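Tronier 303 Tabletop Roulette Wheel

Home > Table Games > Roulette > Wheels

Item 303
$199
In stock at the Gidotville store

If you have ever played roulette at home on one of those little plastic wheels that wobble like a dinner plate, the Tronier 303 is going to make you very happy. It is heavy, it is smooth, and the ball makes that lovely rattling sound as it drops. We put one out on the counter in Gidotville the week it came in, and people kept wandering over to give it a spin while they waited to pay. So did we!

The wheel is a single-zero layout, the European kind, and that is what we like for home games. The house edge is lower than on a double-zero wheel, so your friends' chips last longer and the evening does too. If your crowd grew up on the American layout and wants the extra green pocket, have a look at the Cloutier wheel instead. It costs more and takes up more of the table, but it is a very nice piece in its own right.

How it spins

The rotor sits on a sealed bearing and needs no oil. Give it an easy push with two fingers and it keeps turning long enough for everybody to get their last bets down, argue a bit, and change their minds. The ball track is deep, so even a wild throw from an excited guest tends to stay in the bowl (we tried hard to beat it, and Sigrun Magnusson from our repair bench did manage to send one under the register). The diamonds on the slope are metal and they really do knock the ball around.

One thing to know before you set it up: a roulette wheel only plays fair if it is level. The 303 has screw feet, and you turn them by hand until the bubble in the rim sits in the middle of its ring. Do it once when the wheel goes on the table, and check it again if somebody leans on the table or you move the party to another room. 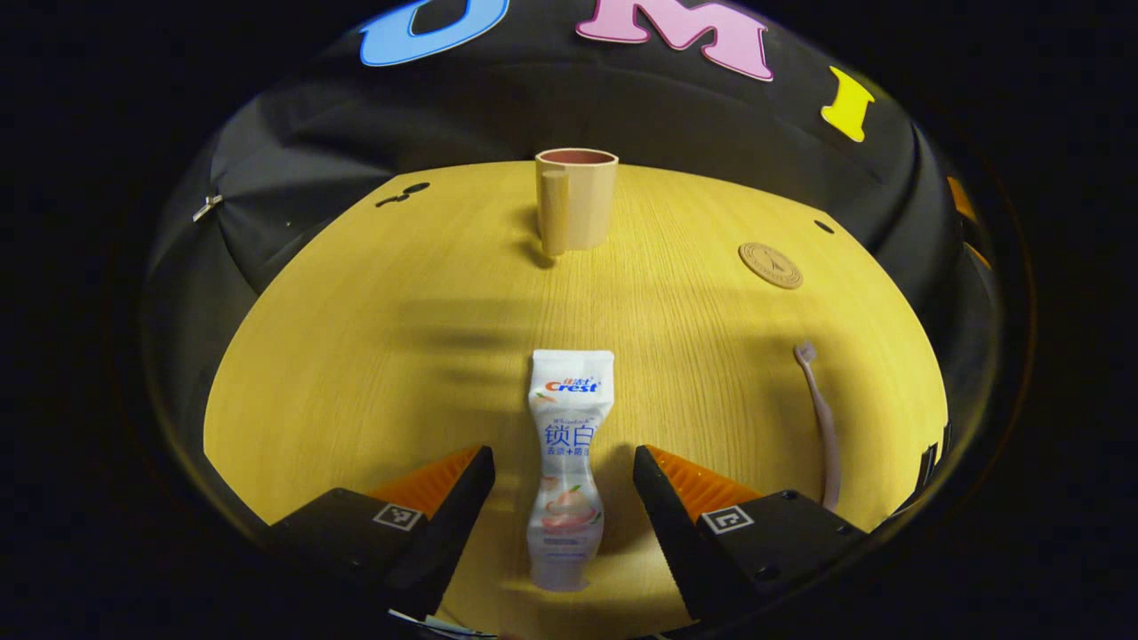 Beige cup on the yellow tabletop, black cloth behind.

The layout

You get a felt layout with the wheel, printed on one side, with all the inside and outside bets marked. It rolls up and should stay rolled for storage - folding it leaves creases that chips love to slide off. The numbers are large and easy to read from the far end, even with the lights down. If you want to play on both ends of a long table, a second layout can be ordered separately, and the two line up nicely on either side of the wheel.

What's in the box

Tronier 303 wheel with screw feet
Two balls, one regular and one spare
Felt layout
Chip rake
Win marker
Rule card with payouts
Soft cover for the bowl

Chips are not included. Most people who buy a wheel already own a poker set, and poker chips work fine as long as each player sticks to one color. If you are starting from scratch, the Drukenside chip case holds 800 and comes with plenty of colors for a full table. It is a big case, and heavy when full, so lift with your knees.

New to roulette?

You will pick it up in one round. Put a chip on a number, a group of numbers, a color, or odd or even, and wait for the ball. A straight bet on one number pays 35 to 1, and red or black pays even money. The rule card covers the rest, and it is worth leaving out on the table so the banker doesn't have to do all the math. Take turns being the banker, too. It is the most fun seat in the house, and you get to say "no more bets" in your best casino voice.

Care

Wipe the bowl with a dry, soft cloth. Please skip the furniture polish, as it gets into the track and slows the ball down. Keep drinks away from the rotor. Store the wheel flat with its cover on, and take the ball out first so it doesn't roll around in there every time you move it. If the spin ever starts to feel rough, bring it in and Sigrun will look at the bearing.

Good to know

The older 303 had rubber feet and no level. Those sold out in November, and every wheel we ship now has the screw feet. Spare balls fit both versions, and so does the cover. The older felt layout is a little narrower but works perfectly well with the new wheel.

The 303 is made for home play and for fun nights with chips. It isn't certified for casino use. If you plan to use it at a fundraiser or any event where money changes hands, check your state and local rules first.

Shipping and pickup

The wheel ships in a double box. Pickup at the Gidotville store is free, and we are glad to unpack it and spin it with you before you take it home.

Page updated February 2022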